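Hand-held gripper losing its position halfway through a run -- what do I check?

Posted in Workshop and Machines, October 25, 2020

Prapai Inthanon

I look after one cell at work. It has a small arm on a bench and a hand-held gripper with a wide-angle camera on it, which we use to record movements by hand before the arm is asked to repeat them. The gripper is a Kvam, bought second-hand with the arm. I did not set it up. The person who did has moved to another site and left me two pages of notes, one of them for a different model.

For the first few months it was fine. Since the move to the new room I get recordings where the position is good at the start and then jumps sideways. It is not a small jump. On the worst one the replay sent the arm 85 mm to the left of where my hand had been, and it knocked a tray off the bench. I now run every replay at low speed with my hand on the stop, and it takes all afternoon.

What I have done so far:

Cleaned the camera lens with a proper cloth.
Put in a new cable between the gripper and the recording box.
Printed the square marker again on matt paper and stuck it to a flat board.
Updated the Brelell software to the current version, then went back to the old one when it made no difference.
Tightened every screw I could get at on the gripper body.

The new room is long, with bare brick down one side and screens in several places. The old room was smaller and had a lot of clutter in it. The bench is the same and so is the arm. I have not changed the exposure, as the notes say to leave it on automatic.

Before I send the gripper away to be looked at (Zirnard quoted me 105 just for opening it, plus parts), is there anything in the setup I should be checking? I also can't find anything on how often the calibration should be redone. The notes say "when needed".

Trilok Vishwakarma

Don't send it off yet. A position that starts well and then jumps is nearly always something in how the marker is seen or how the calibration was done. A broken gripper tends to be bad from the first second.

I keep two of these running and I would go through it in this order.

Start with the marker. Stand where you normally begin a recording, hold the gripper as you would for the job, and look at the live view. The whole black border has to be visible, with some white outside it all the way round. If the gripper body or a screen covers even one corner, the software may drop the marker or, worse, hold on to it with a wrong guess. People set the marker height while standing upright and then do the work bent over the bench, and by then the housing has come up over the bottom of the view and the side of the body has swung across the marker.
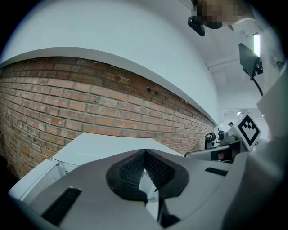 Move the marker, or move yourself, until you can go through the full movement slowly without anything crossing it. Do this as a dry run with the recorder off. If you can't manage it with one marker, put up a second with a different pattern. Never two of the same pattern. The Brelell software does not complain about duplicates, it just picks one.

Then the exposure. Whoever wrote "leave it on automatic" was working in the old room. In a long room with lights overhead, the camera will darken everything each time you tip it upwards, and the brick goes to mush. Set it by hand. I use 2000 in the shutter box, which on my software is in microseconds, so check the unit on yours before you copy it. If the picture is too dark, add light to the bench before you lengthen the exposure. Long exposure means blur when your hand moves, and blur is another way to lose position.

Screens next. Anything playing video behind the bench gives the tracking points that move by themselves. Turn them off or put them on a still page. Same with people walking about, though one person at the far end won't hurt.

Last, the calibration. Redo it whenever the camera has been touched, and you have had every screw on the body tight. On the Kvam two of those screws also set the camera bracket, and tightening them can tip it slightly. So I would redo it today whatever else you find. Take the board right out to the edges of the view, where a wide lens bends things most. If you only wave it about in the middle you get a nice low error figure and a poor calibration.

As for how often, I do mine on the first working day of the month, and after any knock. It takes less time than one bad replay.

One more thing. Wipe out the inside of the gripper opening and the slots in the housing while you have it on the bench. Use a dry brush. Don't blow compressed air into it, as dust goes inwards and ends up in the moving parts.

Clivetia

Had the same with ours and it was the cable. Swap the cable. Also check the battery if yours has one.

Prapai Inthanon

Thank you both. The cable is new, see above, and mine is powered from the box so there is no battery.

Trilok, I did the dry run with the recorder off and watched the live view on a laptop. The marker was fine until I reached for the far side of the bench, and then the right side of the gripper went over it. I have moved the board further left and up a bit. I also recalibrated, taking the board out to the edges as you said. The old file was dated May, so it was made well before I had a spanner anywhere near it.

Three replays at low speed since then and no jump. I have not tried full speed. Exposure is still to do -- the box in my version is greyed out and I need the admin login for it, which I am waiting on.

Trilok Vishwakarma

Good. If it is greyed out, stop the live view first and look again. On the older versions it locks while the camera is running, and you may not need the login at all.

Keep a copy of the old calibration file until you have done a week of normal work on the new one. And put a dab of paint across those two bracket screws so you can tell if they have shifted.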